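Re-taping, re-teaching and a very patient dish rack

I promised a few of you at the Bangera makers' night that I'd write up how I look after Jata, my two-armed bench cell, and then I went and did nothing with it until November. Sorry! I've now spent most of a week out in the shed giving her a proper going-over, so it's all fresh, and I may as well get it down before I forget which screw goes where.

For anyone new, Jata's job is tidying. There's a rack in the middle of the bench, a low cardboard tray to the right of it, and the task I use for checking everything is picking up a roll of tape from the tray and putting it in the rack. It's a lovely test part, a tape roll. You can grab it by the wall or pinch it across the outside, it doesn't mind being dropped, and if the arm comes down too low it'll scoot across the cardboard and tell you off straight away.

The trouble started with the right arm coming in a bit short. I'd been blaming the gripper fingers for ages (I'd even ordered a new pair from Drultivia, which are still in the bag) when I finally got the ruler out and found the tray itself had crept. It was 2 mm nearer the rack at the back corner than my notes said. Cardboard on a smooth black bench will do that if you keep leaning on it, and I lean on it a lot.

So step one, before touching any software, was to square the tray up against the side of the rack again, and to check the rack against my pencil marks. Then I ran the right arm out to its hover position above the tray and left it there while I had a good look from both sides.

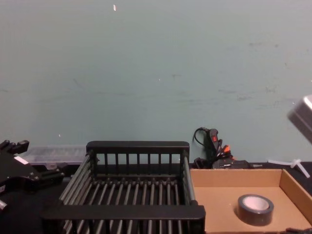

Hover check on the right arm, tape roll in the tray.

My hover point is well clear of the tray walls on purpose. When I first built the cell I had it much lower, to save time, and every little error in the tray position turned into a clipped cardboard edge. A higher hover costs me a second on each pick and I've never regretted it.

After that came the slow bit, which is re-teaching the approach. I use Berno for this, mostly as I've got used to its funny menus, and I do the whole thing at crawling speed with one hand on the stop button. Bring the arm in at an angle, stop short, look, nudge, save. Then back out to hover and come in again, without nudging, and see if it lands where you thought you'd told it to. If you save the point after pushing the arm about by hand, let it settle before you press the button. I used to save too quickly and then wonder why the replay was a touch off.

I leave the left arm parked beside the rack while I work on the right, powered up and holding its position. Some people switch the idle arm off altogether. I like it live, though, as then I know the two of them agree on where the rack is when I go to test them together. 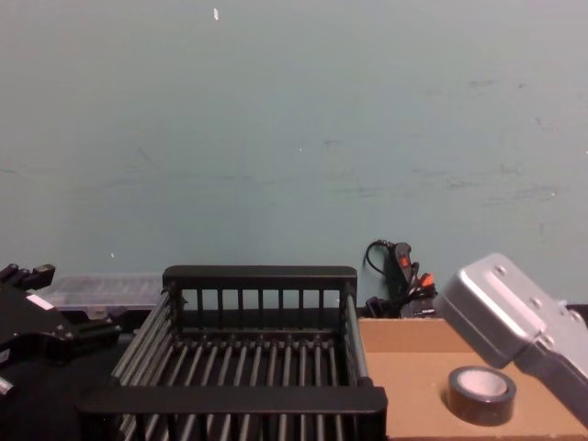 Arwel Morris wrote to me about this very thing after my last post, and reckons I should be teaching both arms against the same corner of the rack and ignoring the tray entirely until the end. Tray moves, rack doesn't, was the gist, and why build your points on the thing that wanders?

I've come around to that, Arwel, I really have. The rack is a good solid reference and it has nice flat rails to touch off. I redid the left arm that way on Wednesday and the numbers came out tidier than they ever have. The right arm I'm still doing off the tray for now, partly out of stubbornness, but I've written the rack corner in the notebook next to it so I can swap over without starting from scratch.

The other thing worth doing while you're at it is a run with nothing to pick up. I take the tape out, leave the tray and the rack bare, and play the program through at low speed with the fingers open. You'd be surprised how much you notice when you aren't watching the part. I heard a cable rubbing on the wrist that way last winter, a little dry squeak, and it was an easy fix because I caught it early.
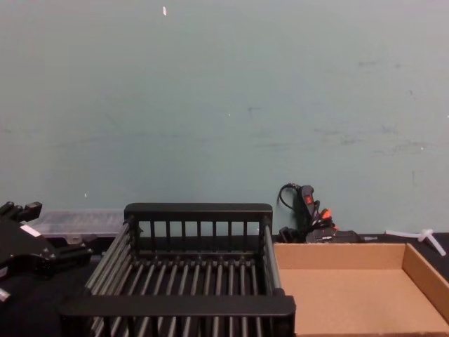
Putting it back to work

With the points saved, I put a roll back in and ran 30 picks at half speed. It got 26, and the four misses were all the same sort of miss, with the fingers closing a hair before the arm had finished coming down. I added a short pause ahead of the close and that sorted the timing out. I then set it going on a batch of 100 and had my lunch out there with the door open, which was very pleasant apart from the flies.

I also went over the wrist joints, with a dry rag and then a hex key on each of the screws I could reach. A couple on the left arm wanted a smidge more. Please don't crank on these! Snug is plenty, and I have the stripped thread in a jar to prove it.

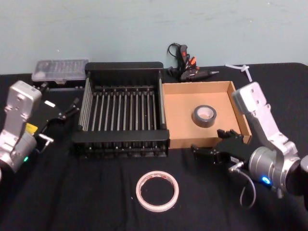 Both arms at the bench, with the masking tape out the front.

Masking tape is what I use for marking out positions, by the way, as it peels off the bench without leaving much behind. Duct tape is wonderful stuff but I wouldn't put it anywhere you need a clean edge later on.

Still on my list: fit the Drultivia fingers to the right arm, move its points over to the rack corner, and find something heavier than cardboard for the tray. I've got my eye on an old baking tin, though I'd have to ask first. If you've got a tray that stays put on a slick bench, leave me a comment and tell me what you used to hold it down.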